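### 3.2 Storage habits in small kitchens

Participants in the Kalulwood interviews were asked where they kept the dishes they used every day and how they had settled on that place. Most had never planned it. Bowls and cups tended to stay where they had been put during the first days after moving in, and later purchases were fitted in nearby. Escobar and Siqueira describe the same pattern among renters in Skitmont, where cabinets were often shared between households.

We separate three types of storage: closed (cabinets and drawers), open flat (shelves and counters), and raised (hooks, stands, and wall baskets). Raised storage was named most often by people with less than two feet of free counter. Figure 3 shows a stand and a wall basket in use.

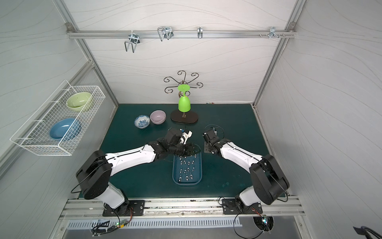

**Figure 3.** Raised storage: a cup upside down on a metal mug tree, and bowls in a wire basket on the left wall. Two small bowls are on the table.

Closed storage was preferred for items used less than once a week. Eight participants said they kept a second set of dishes for guests, and all of them kept it behind a door. The reasons given were dust and, in older buildings, cooking grease. One participant had moved her guest plates to a bedroom closet in August and had not brought them back.

Household size had a weaker effect than we expected. People living alone owned fewer bowls but used the same mix of storage types as families. Years at the address mattered more, and we return to this in Section 4.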